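Service Robots in Buildings
Unit 6 handout: Reading an offer for a mobile arm kit
Course notes, Ásdís Thorlacius

Bring this handout to the July session along with the Lurkance quote. We will go through the quote line by line, so mark it up before class.

6.1 What is on offer

The Jomier is sold by Lurkance as a kit. The base price covers the arm, a two-camera set (one high, one at the wrist), the controller and a license for the basic software. The Besson gripper is a separate line on the quote. So is Brorkumano, the support service, which is billed monthly and includes remote help when a task fails.

Students often read the base price as the price of a working robot. Without a gripper the arm can't pick anything up, and without Brorkumano you are on your own with a 105-page manual. Add the three lines together before you compare this kit with anything else.

Shipping is quoted separately, and so is the spare cable set. Check whether your building needs a freight elevator booking. Lurkance leaves that to the customer.

6.2 The closet task

The sales sheet lists "opens household furniture" as a standard skill. For this unit we treat that as a claim to be tested. The task is stated as follows: starting from closed doors, open both, reach for a named item inside, take it out, close both doors.

Each step can fail in its own way. Finding the handles is a vision problem, and it gets harder when the handles are nearly the same color as the doors. Pulling is a force problem. Swinging the door clear is a planning problem, as the arm has to move along an arc and the base may have to back up while it does. Anything standing beside the furniture limits that arc, so the path has to be planned for the room as it is on the day.
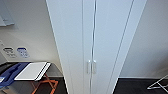 Grethe Vídalín objects to scoring all of this as one task. In her view a buyer learns more from a separate score for each step, and a seller who only reports the full run is hiding the step that goes wrong. She would also drop closing the doors from the list, on the grounds that most customers would be happy to do it themselves.

I have kept the full run as the main score and added her step scores as a second column. Closing stays in. A door left open in a hallway is a hazard, and the kit is being sold for shared buildings.

6.3 The gripper line

The Besson is a two-finger gripper. The quote gives a maximum load and a maximum opening. Neither number says much about a thin vertical handle or a soft bag. Ask for these in writing:

- the width of the fingertip at its narrowest point
- whether the fingertips can be swapped without tools
- what the finger pads are made of and how often they should be replaced
- how cables are routed near the wrist, and whether they are covered by the warranty
- how close an object can be to the wrist camera before it goes out of focus

The last one matters more than it looks. At the moment of contact the wrist camera is close to both the finger and the thing being touched. If the finger fills a large part of the view, the software has less to go on at the point where it needs the most.

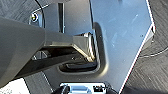 Shiny metal is the other thing to ask about. Polished surfaces reflect the room and the arm itself, and a depth estimate taken from them can be wrong by enough to miss a slot or an edge. Lurkance says the current software handles this. The sheet gives no test results, so write "no data" in that row of your table. Leave the row in.

Scratches and smudges can help, since they give the camera something to hold on to. A part that works well after a month of use may do worse on the first day. Keep that in mind if your trial period is short.

6.4 Moving through shared rooms

The second advertised skill is carrying. The sheet shows a bag being taken from one room to another with no one else around. Ask what happens with chairs pulled out, a change of floor surface, a glass door, or strong light bouncing off white cabinets. All of these are common in an office break room. 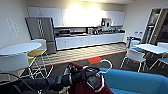 Break room with kitchenette, gripper at a maroon fabric bag. Note the tile and carpet areas on the floor.

Soft bags change shape when lifted. A load rating tested on a rigid block does not carry over. If the handle is a loop, ask whether the arm hooks it or pinches it - the two need different software settings, and only pinching is in the basic license.

6.5 Reading the numbers

Lurkance reports 346 trial runs for furniture opening. The sheet doesn't say how many different pieces of furniture were used. Running the same cabinet again and again tells you about wear and very little about your own rooms. Ask for the list.

Brorkumano promises a reply within 10 minutes during business hours. A reply is a message from a person. It does not mean the robot is moving again. Look for a figure on time to recovery, and if the contract has none, ask for one.

The service also counts "assisted" runs as successes. Work out the score both ways.

6.6 Contents of the closet

Once the doors are open, the second half of the task starts. Items hung on hooks can drape in front of other things. Baskets hold small objects packed close together, and a wire basket is partly see-through, so the camera picks up what lies behind it too.

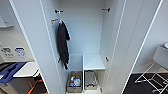
Wardrobe with both doors open. Dark garment on the left hook, woven basket lower left, wire basket or rack lower right.

For the exercise, choose one item that should be easy to remove and one that should be hard. Write two sentences on each. Say which camera you would rely on and where you expect the first contact.

6.7 Assignment

Write a one-page recommendation for a building manager with over 2000 square feet of shared rooms. State whether to buy the kit, rent it or wait. Use the three-line price from 6.1 and attach your table from 6.3 with the "no data" rows included. If you recommend renting, say how long the trial should run and which steps must pass before the contract is renewed.

Reading for Unit 7: manual, chapters on emergency stop and battery care.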